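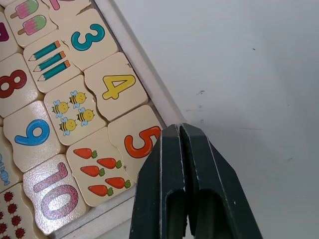

The gripper beside the number puzzle. Each numeral has a picture piece to go with it.

Skekberg has begun to offer its two-finger gripper kit, the Wovlow, to schools and small workshops that already own a light robot arm. The kit comes with the gripper, a small wrist camera, cables and a set of ready exercises. A trial period of 90 days is included, and the buyer may send the kit back during this time without giving a reason.

The exercise that gets most attention is a wooden puzzle for children, where the numbers must be put together with the right quantity of things: three pencils, four bees, five carrots. The pieces have wavy edges and lie close to each other, so the fingers have very little room to take hold.

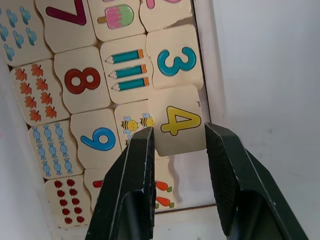
A piece has to be held at its two sides and brought up without pulling its neighbours out of place. According to Skekberg this is a better test than foam cubes, which forgive almost every mistake. The closing force can be set in 34 steps, and the company advises to begin low and go up slowly, as painted wood is easily marked.

The software is the weaker part for the moment. It runs on an ordinary laptop, but the menus are partly not translated, and the camera must be set again each time the gripper has been taken off. An update is promised for February. The printed guide, on the other hand, is clear and has good drawings -- also for people who never mounted a gripper before.

The Wovlow is sold in Lurville through the dealer Núñez, who also does repairs. Spare fingers come in packs of 2 and can be changed with the key from the box. The dealer shows the kit in its shop every Wednesday afternoon, and visitors may bring their own objects to try.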